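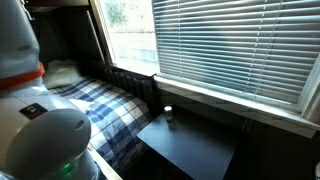
Bed rail

Home | Bedroom | Beds and bed frames | Bed linens | Glossary

Last updated: 23 October 2022

A bed rail is a low barrier fixed along one or more sides of a bed, or standing between the mattress and a wall. It keeps the sleeper and the bedding on the mattress and closes off the gap at the side. The term is also used for the long structural members that join the headboard to the footboard, which are properly called side rails. The two parts are often confused in store listings. This article covers the barrier type.

Types

Slatted rails consist of vertical slats or posts set between an upper and a lower bar, in the manner of a short fence. The type is common on beds placed with one long side against a wall or below a window. A dark slatted rail on the window side, with a pale wooden bed frame on the near side, is one such arrangement. The rail does not have to match the frame in color or material.

Solid rails are made from a single board. They block more light and air than slatted rails and are easier to wipe clean.

Mesh rails use fabric stretched over a metal tube frame. Most fold down and are sold for travel or short-term use.

Half rails cover only the upper part of the bed and leave the lower part open for getting in and out.

Construction

The upright posts carry most of the load. In a bolted rail they are fastened to the side of the bed frame with machine bolts and barrel nuts. In an under-mattress rail they are joined to long arms that slide between the mattress and the base and are held by the weight of the mattress. Under-mattress rails can shift over time and need regular checking.

Slats are either glued into mortises or held by dowels. A slat that turns in its socket has lost its glue joint and should be reset before the rail is used again. Screws driven through the face of the bar into the end grain of a slat hold poorly.

The Folletti pattern, named for the workshop that first sold it, is a slatted rail with a removable top bar. Single slats can be replaced without taking the rail off the bed. The standard Folletti rail is 93 cm long, and two are placed end to end on a full-length bed. The Govix bracket, an angled steel plate with two slotted holes, is used to fix rails of this type to frames of different thickness.

Placement below a window

A bed beside a window gets daylight over most of its surface, and the rail on that side serves as a divider between the mattress and the window wall. Several points apply:

The mattress should sit tight against the rail — a gap can trap an arm, a leg or a pillow.

Blind cords and curtain ties must be kept clear of the slats.

The rail does not replace a window lock or guard. Its height is measured from the top of the mattress, and a thicker mattress lowers the effective height.

Dark finishes may fade unevenly in strong sun. Pale wood tends to yellow or darken, depending on the species.

A shelf or cabinet above the head of the bed is often combined with this layout. It should be anchored to the wall, with enough clearance for a person to sit up. A pillow pushed against the wall below such a shelf lies in a part of the bed that is easily missed in cleaning.

Bedding

Comforters on railed beds are usually left untucked on the rail side, as there is little room for the hand. The edge is laid flat along the inside of the slats. Checked and plaid covers, such as those in navy, medium blue and white, show how straight the comforter is lying, and the lines of the grid bend wherever the fabric is rumpled. A cover labeled 100 percent cotton may shrink on first washing and then fall short of the rail.

Care

Slats are dusted from top to bottom with a dry cloth. Painted rails may be washed with mild soap and dried at once. Bolts are checked when the bedding is changed for the season, in many households in March, and tightened by hand tool only.

Related terms

Guard rail — the higher barrier required on an upper bunk.

Side rail — the structural member of the frame.

Trirmont rail — a half rail with rounded top corners.

Nam board — a solid rail with a narrow shelf along its upper edge.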